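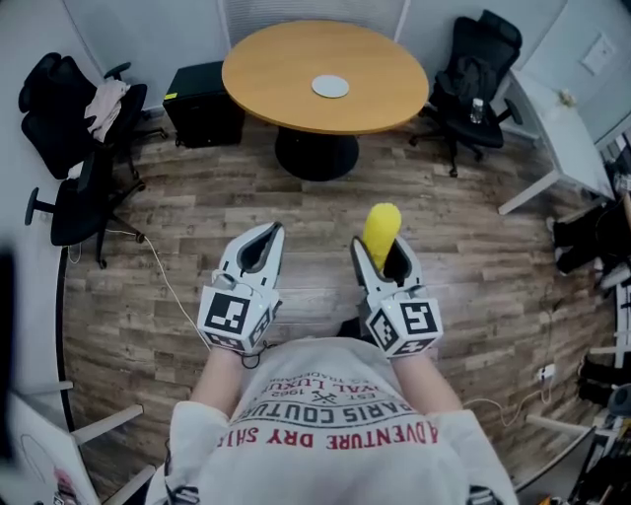 Hand-held grippers, with the corn in the right one.

Workshop tips: living with the automation bench

Our Tarnia shop has had the Fonseca sorting cell since May, and I still don't believe the brochure. It promised we'd be freed from dull work. What I see is the dull work moved to a different table. If management is bringing one in where you are, these may save you some grief.

Clear the floor first. Cables end up everywhere once people start working with grippers in their hands. Run them along the wall, tape what has to cross, and do it before the shift.

Keep drinks off the work table. A capped bottle on a chair is fine.

Go easy on your wrists. Nathalie Peeters did demonstrations all morning in her first week and couldn't open a jar that night. We now swap every 20 minutes, and I had to argue for it.

Write down the resets. Each time a person steps in to straighten a part or restart a run, put a mark on a sheet. We logged 463 in one month. The monthly report from Drernholm had listed the cell as "unattended."

Practice on light things with an odd shape. Bumpy toy food is good for learning how hard to squeeze. Flat parts teach you very little, and small discs are a pain for everyone.

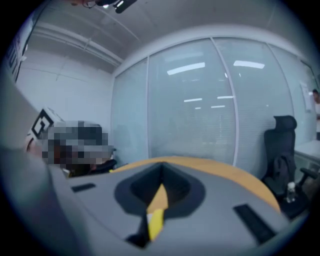 Will the cell mean fewer people on the shift?
At our place it went from seven to six, and the six now do the checking as well as the packing. Ask for the staffing plan in writing before the trial starts.

Wipe the finger pads with a barely damp cloth. Skip the solvent – it made ours slick and we had to order new ones.

Don't peel or scribble on the marker squares. If a corner lifts, tell whoever looks after the setup. Raimonds Sproģis fixed one with clear packing tape and the glare cost us an afternoon.

Ask what job title goes with the new work. Teaching a machine to pick things up is skilled, and here it's still paid as general packing. Da-eun Kong has raised it 3 times. The last reply said it would be reviewed after the trial, and the trial has been extended.

Keep the old hand tools. Ours are in the bottom drawer, labeled, and they come out most weeks.

Last updated October 2026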